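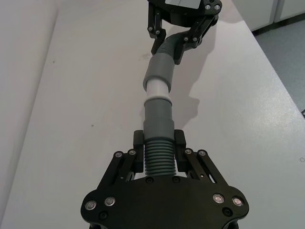 Figure 4. Hose run on the bench, both ribbed lengths joined through the rigid middle section (grey coupling, short white pipe with collar, grey coupling).

4.2 Joint behaviour in mixed hose and pipe runs

The field survey reported in Section 3 recorded 1,143 joints in household waste and condensate lines across the Kereama and Skemcombe housing areas. Most were plain joints between a hose and a fixed outlet. A smaller group consisted of runs in which two lengths of ribbed hose were connected through a short rigid piece, usually where an appliance had been moved and the original hose no longer reached the drain. These mixed runs accounted for a share of the reported leaks well out of proportion to their number, and the bench work described in this section was designed around them.

The layout adopted is shown in Figure 4. A ribbed hose enters a smooth coupling with a slightly stepped profile. The coupling meets a short white pipe, which carries a lighter collar ring at the joint. A second coupling, larger than the first and rounded at its end, connects the white pipe to a darker ribbed hose. The run therefore contains both a change of diameter and a change of stiffness over a short distance. In the survey homes these two changes nearly always occurred together, and no attempt was made to separate them at this stage.

4.2.1 Specimens

A total of 18 runs were assembled from parts bought over the counter. Couplings came from two ranges, Skaltard and Festura, which between them covered most of the parts found in the survey homes. The Skaltard coupling is sold as a push fit and has an internal stop. The Festura coupling is also a push fit but has no stop, so the depth of insertion is left to the person doing the job. Each range was used for half of the runs. Hose and pipe were cut from the same stock throughout so that any difference between the two groups could be put down to the couplings or to the way they were fitted.

Hose ends were cut square, in the valley between two ribs. This matters more than the packaging suggests. A cut made through the crown of a rib leaves a thin lip that folds back as the hose is pushed home, and the folded lip then holds the seal away from the coupling wall along part of its circumference. In the survey, crown cuts were common. They were excluded from the main bench series and are treated separately in Section 4.4.

Pipe ends were deburred inside and out and wiped with a dry cloth. No lubricant, tape or sealant was applied to any joint. Several householders had used tape on the outside of a coupling, and while this may hide a weep for a time, it adds nothing at the seal face and makes later inspection difficult.

4.2.2 Insertion depth

Insertion depth was marked on each pipe before assembly with a fine pencil line. After assembly the distance from the line to the coupling mouth was read with a steel rule at four points around the circumference. The mean of these readings was taken as the depth, and the spread between the largest and smallest was kept as a measure of skew.

For the Skaltard couplings the depth was close to constant, as would be expected of a part with a stop. For the Festura couplings it varied widely. The shallowest joints looked complete from the outside. The mouth of the coupling covered the cut end of the pipe in every case, and there was no visible gap that would have led a householder to push further. Only the pencil line showed that the pipe had not reached the seal seat.

Skew was small in both groups when the run was assembled flat on the bench. It rose noticeably when the same parts were assembled with the hose already bent, as happens behind a washing machine or under a sink. The bend pulls the hose to one side of the coupling mouth, and the ribs catch on that side first. We recommend that a mixed run be put together in a straight line on a flat surface and then carried to its position, even where the space would allow it to be joined in place.

4.2.3 Bending at the coupling

A ribbed hose can bend freely along most of its length, but the first few ribs beside a coupling cannot. The coupling grips them, and the bend is forced into the ribs just beyond. If the hose turns sharply there, the outer ribs open and the inner ribs close up, and the end of the hose begins to lever against the seal. The effect was present at both ends of the rigid section. It was stronger at the end with the larger coupling, where the hose leaves a stiffer and heavier part.

Each run was laid out straight and then turned through 90 degrees at one end while the rigid section was held in line. The turn was made first with a straight lead-out of hose between the coupling and the start of the bend, and then with none. With a lead-out of four ribs or more, no movement could be read at the coupling mouth in any of the runs. With no lead-out, the hose withdrew slightly on the outer side of the bend in both groups, and in the Festura group it did not return fully once the bend was released.

That last point deserves attention. A hose that has crept out by a rib will usually still hold water when the line is empty or draining slowly. It is the surge from a pump that finds the gap. Householders in the survey tended to describe these leaks as coming and going, and several had replaced the hose itself, sometimes more than once, without touching the coupling.

4.2.4 Weight of the rigid section

The rigid middle section is short but is the heaviest part of the run for its length, more so when it holds water. Lying on a flat surface it is fully supported and places no load on either joint. In use it seldom has this support. Survey notes describe the middle section hanging between two hooks, resting on one coupling against a skirting board, or suspended entirely by the hoses.

Where the section hangs, each hose end carries part of its weight as a steady pull, and the joint at the lower end carries most of it. We found that a single clip placed on the white pipe, close to its midpoint, removed nearly all of this pull. Clips placed on the hose were much less useful because the ribs slid through them as the hose stretched. A clip on the coupling body worked in the short term but tended to turn the coupling as it was tightened, which could undo a joint that had been made correctly.

The length of white pipe also has some bearing on this. A longer piece gives more room for a clip and keeps the two couplings from working against each other when both hoses are bent. It also adds weight, and makes the run harder to place in a tight cavity. For the openings measured in the survey homes, a short piece with room for one clip between the coupling mouths was the best compromise.

4.2.5 Colour and identification

One minor observation is recorded for the use of maintenance staff. Survey teams found it easier to describe and report faults in runs where the parts differed in shade. With a white pipe between two grey couplings, the joint lines could be picked out under poor light, and a note such as "weep at collar, appliance side" could be understood by the next person to attend. Runs made up in a single colour were more often reported simply as a leaking hose. No claim is made that colour affects how well a joint performs, but where a choice of pipe exists, a contrasting piece costs no more and saves time at the second visit.

4.2.6 Limits of the bench series

The series was carried out at room temperature with clean parts. Joints in service are exposed to warm water, detergent, lint and vibration, none of which was reproduced. The parts were new, and the ribbed hose in particular is known to stiffen with age. It is likely that an older hose would require a longer lead-out than the four ribs given above. A further set of runs, made up with hose recovered from the survey homes, was begun in June and will be reported separately.

All depth readings in this section were taken by the same person (Isla Mudgway) using the same rule. A repeat reading of the Festura joints was made without sight of the first results, and the two sets agreed to within the width of the pencil line - a coarse test, but adequate for differences of the size discussed here.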